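Frequently Asked Questions: Demonstration Sessions for Visiting Operators

Last updated 22/07/2023

The Haugland Teaching Laboratory records demonstrations in which a person guides a two-armed robot through everyday handling tasks. These answers are intended for people who have registered as operators and for their supervisors. Please read them before your first session.

Do I need a background in robotics?

No. Most operators have never used a robot before. You will complete a practice block with a supervisor before any of your work is recorded. Patience and a steady hand are more useful than technical training.

What does "showing the robot a task" mean?

It means that you carry out the task through the robot's own arms, and the system records how the arms and grippers move along with the views from the cameras. The recordings are later used to train a program that attempts the same task without an operator.

Which method will I use?

We offer two. In remote control, you move a pair of handheld leaders and the robot's arms follow. In hand guiding, you hold the arm itself and lead it through the motion while the motors are set to give way. Your booking letter will state which method applies. The two are never mixed within one session, and operators who wish to change must complete the practice block again.

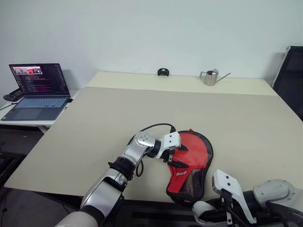 Sessions are held at a single station, and the supervisor remains in the room throughout. You are not expected to start or stop the recording software yourself. If the supervisor asks you to pause, release the controls and wait until you are told that the arms are at rest.

How long is a session?

A session runs for two hours, including breaks. Operators may book up to three sessions a week. We set this limit in November after operators told us that their attention dropped with longer bookings, and it applies to both methods.

Why are soft items used so often?

Fabric changes shape when it is held, and it rarely lands the same way twice. A rigid block can be described to a machine in a few measurements. A cover, a cloth or a glove cannot, and a person's example is often the most practical way to teach the handling of one. Our soft items program is led by Na-rae Shin, who also selects the objects.

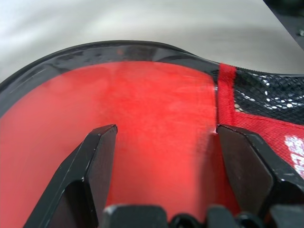 Operators should close the gripper slowly and stop as soon as the item is held. There is no benefit in a tighter grip. If you are unsure whether the fingers have taken hold, lift a small amount and check before moving further. The wrist view is often clearer than the overhead view for this purpose, although it can be hard to judge depth from it alone.

What happens if I make a mistake?

Carry on if you can do so safely. A missed grasp followed by a successful one is a valid recording, and we keep it. If an item falls from the table, tell the supervisor, who will end the recording and mark it as incomplete. Please do not reach into the work area while the arms are powered.

Must both arms be used?

Not always. Some tasks need one arm to hold and the other to act, while others can be done with one arm alone.
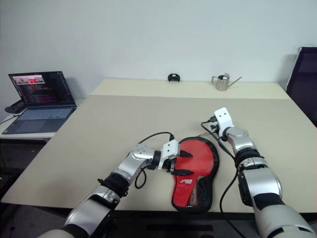

Operators are asked to plan the role of each arm before recording begins. An idle arm should be kept still and clear of the item — small, aimless movements are recorded along with everything else and can be learned as part of the task. With a table tennis paddle cover lying flat, for example, the left gripper can press at the upper edge of the cover while the right gripper holds nothing. Decide in advance whether the second arm will be needed, and leave it at rest until then.

How many demonstrations are collected?

A typical task requires over 1,000 recordings, shared among several operators. You will not be given a personal quota.

Who may take part?

Operators must be at least 18 years of age. Glasses may be worn. Please remove bracelets and tie back long hair, particularly for hand guiding.

Am I identified in the recordings?

Each recording is stored under an operator number. The list that links numbers to names is held separately by Seon-mi Um, and you may ask her to withdraw your recordings at any time before a task set is closed.

Whom do I contact to change a booking?

Write to Joon-young Shim at the laboratory's front office, giving your operator number and the session you wish to change. Questions about access to the building should also go to the front office.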